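# About Jestatell

Hi, and welcome! I'm the person behind Jestatell, a very small company that helps people plan marriage proposals (and, more and more often, the party afterward). If you've got a ring in a sock drawer and no idea what happens next, you're in the right place.

I got into this by accident. A college friend wanted to propose at the lake where he and his girlfriend had their first date, and he asked me to hide in a rental canoe with a cooler and a speaker. The speaker died. The cooler tipped over. She said yes anyway, and somewhere between fishing strawberries out of the water and crying into my life jacket I decided I wanted to do that again, only with a spare battery.

That was 118 proposals ago. I've done them in bookstores, on a ferry, in a parking garage with a surprisingly nice sunset, and once in the frozen food aisle where the couple had met arguing over the last bag of pierogi (the store manager cried harder than I did). The smallest had two people and a dog. The biggest had 105 relatives waiting behind a barn, trying to keep quiet, which they were terrible at.

## What I do

Most people come to me with half an idea. Maybe it's a place, maybe it's a song, maybe it's just "she hates being stared at." That last one is honestly my favorite kind of start, and I use it a lot – knowing what your person would hate saves us weeks.

We talk on the phone first, and it's free. I'll ask how you met, what the two of you do on a slow morning, who you'd call first with good news. I ask a lot of questions! Then I write up two plans, one simple and one a little bigger, and you pick. Or you steal bits from both, as nearly everybody does.

From there I take care of permits, flowers, table reservations, the friend who needs to bring your partner to the right corner at 6:40, and the backup for rain. I'm there on the day unless you'd rather I wasn't. You won't spot me. I own a lot of beige jackets.

## The name

People ask, so: Jestatell is "just a tell" said fast and a bit wrong, the way my grandmother said it when she played cards. A tell is the little thing your face does when you're holding something good. Everyone who's planning to propose has one. They pat their pocket, or they suddenly get very interested in the weather.

## The people I work with

It's mostly me, but I'd be sunk without a few other small businesses. Flowers come from Narari, a growing patch and studio 25 minutes up the road. They'll tell me flat out when I've asked for something that isn't in season, and then they'll find me something prettier. Photos are by Upadhyay Studio, and they've spent more time crouched in shrubs for me than I can ever repay. If you want a ring resized in a hurry, or a band made to sit next to Grandma's diamond, I'll send you to the Holine workshop downtown. I don't take a cut from any of them.

## What it costs

A plan you run yourself is the cheapest way to go, and plenty of couples do it that way. Full planning costs more and depends on travel, guests and how many string lights you want (I always want more). You'll get one price in writing before you pay a cent, and if your date moves, it moves. I've had one client change the date four times. They're very happily married now, so no hard feelings.

I take 17 full-planning bookings a year and that's my limit. March fills up early, I think from everyone who lost their nerve on Valentine's Day, so get in touch soon if you're hoping for spring.

## Getting in touch

Use the form on the contact page and I'll write back, usually the same evening. Please give me an email address your partner doesn't read! I keep subject lines boring on purpose – mine will say something like "Your question about gutters" – and I never leave voicemails. If you share a calendar, tell me that too, and we'll come up with a very dull dentist appointment.
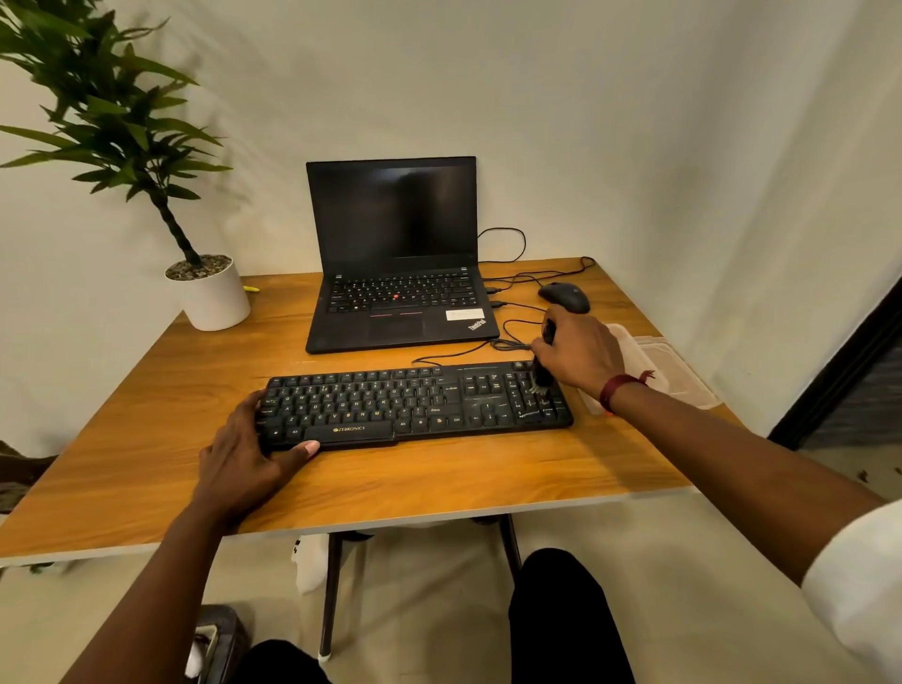 ## A few things I get asked

**Do you do anniversaries and vow renewals?** Yes, and I love them. You've got so many more stories to pick from.

**What if they say no?** It's happened. I pack up quietly, everyone goes home, and nothing about it ever shows up on this site.

**Can I propose to someone who's also planning to propose to me?** You can, and twice now I've had both halves of a couple call me in the same month. I didn't say a word to either of them. I did book the same restaurant, though.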